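Category: Site Visits / Transfer Stations

Visit report: Bronura transfer station, Ritchie
Aug 31, 2024

The Bronura station at Ritchie takes mixed loads from roll-off dumpsters and sorts them for onward haul. It opened its gates to contractors and residents for one morning. I joined the second group. The route ran from the scale house to the tipping floor, then along the sort line and out past the bale yard.

Inbound trucks cross a single scale and are weighed again empty on the way out. The scale was replaced in February. Ticket 1103 was used as the sample on the tour: a 40-yard container of roofing and framing waste from Gondo, charged by net weight with a separate line for tires.

The tipping floor is a concrete slab with push walls on three sides. A loader spreads each load before anything goes to the line, and mattresses, tires and propane cylinders are pulled at that point. The line itself is an Amow unit with a vibrating screen, a cross-belt magnet and 2 picking cabins. Rated throughput is up to 600 tons a day. It was stopped for our walk-through, so I can't comment on noise or dust. 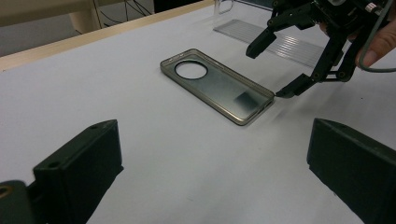
Can a resident put old electronics in a rented dumpster?
Electronics are not accepted in any Bronura container. They go to the drop-off window beside the scale house, which is free for household quantities.

Wood and metal leave by truck. Cardboard is baled on site -- the baler sits under its own roof behind the line. Residue goes to landfill in closed trailers. I asked for a recovery rate by material and was told it is reported by quarter, not by load.

Parking was on gravel at the north gate. Hard hats and vests were handed out, but bring your own boots.

Comments (3)

dumptruckdad: Do they still charge extra for shingles mixed with wood?

gravelroad: Yes, if it's more than a layer on top. Ask at the scale.

K. in Gondo: Wish they had run the line for us. Good tour otherwise.

Related
- Reading a scale ticket
- Roll-off sizes and weight limits
- What goes in a clean wood load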